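Course handout, unit 4: Faults that do not look like faults

Reading time before the session: please come having read all of it, including the questions at the end. The session in the lab will be in smaller groups.

4.1 What we want from this unit

In the previous unit we treated the emergency stop, which everybody remembers, and the protective stop, which many people mix up with it. Now we look at a quieter type of failure. The robot does not fall, no alarm is shown, and the operator continues to work. Only the log says that something was wrong for a long time.

The case is from our own lab, in April, with the humanoid we use for tabletop sorting. The operator and author of the incident report was Lærke Brøndum, and she has allowed us to use the report in teaching. The full text is in the course folder under the name Stamik, as all our incident files are.

4.2 The case

The task was pick and place between baskets on a height-adjustable desk. The arm reaches out over the tabletop, the gripper goes down, closes on an object, lifts, and moves to the other basket. One run consists of 52 picks.

During one afternoon the gripper began to close a little too late. At first the delay was so small that soft objects were still picked correctly. Hard and round ones slipped away. The operator thought that the objects were placed badly and moved them closer to the middle, which is a reasonable thing to think. After this the success rate became better, and so the real fault was hidden for the rest of the run. 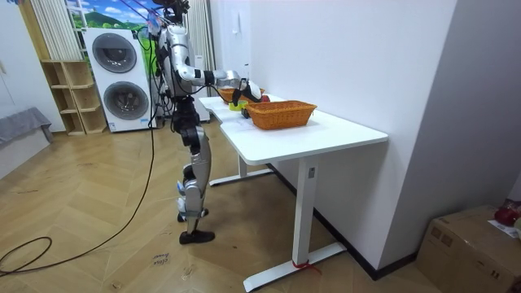
The delay grew because the command messages were waiting in a queue. The controller, a Vallar unit, sends a new target every 4 milliseconds. The gripper driver could not read them so fast after a software update, and the unread messages were kept and not thrown away. When the queue reached 4000 messages, the gripper was acting on targets which were 16 seconds old. At this moment the arm had already gone up, and the gripper closed in the air.

Then came the part that made it a safety matter. The operator pressed "hold" on the screen and the arm stopped at once. She waited, saw no motion, and put her hand near the gripper to take away an object. The gripper closed. It was still working through the old messages. She was not hurt -- she had her hand beside the fingers and not between them -- but the report is correct to call it a near miss.

4.3 Why the watchdog did not help

The Kanaujia watchdog on this robot supervises whether messages arrive. If there is silence for more than 500 milliseconds, it cuts the power to the joints. In our case there was never silence. Messages arrived all the time, only they were old. The watchdog measured presence and we had believed that it measured freshness.

Please note also that "hold" was a command to the arm only. The label on the button did not say this. The manual did, in a footnote.

4.4 What was changed

The gripper driver now keeps only the newest message. Each message has a time stamp, and the driver refuses anything older than the watchdog limit. The button is renamed "hold arm", and a second one, "hold all", empties the queue and opens the circuit of the gripper. The Dullero logging tool draws the age of the last executed command as a curve, so that a slow growth can be seen during the run.

The working rule is also changed. Before a hand goes over the tabletop, the emergency stop is pressed and the operator says it aloud. This costs time and students complain of it every year. The rule stays.

4.5 Questions to prepare

Calculate how the delay grows if the driver reads one message every 5 milliseconds and the controller sends as described. After how long has the queue reached the length in the report?

The operator moved the objects and the result improved. Which entry in the log could have told her that she was treating the wrong cause?

Time stamps need clocks that agree. Describe what happens with the new driver if the clock of the controller is one second behind. Is this failure more safe or less safe than the old one?

Write your answers by hand or typed, not more than one page, and bring them to the lab.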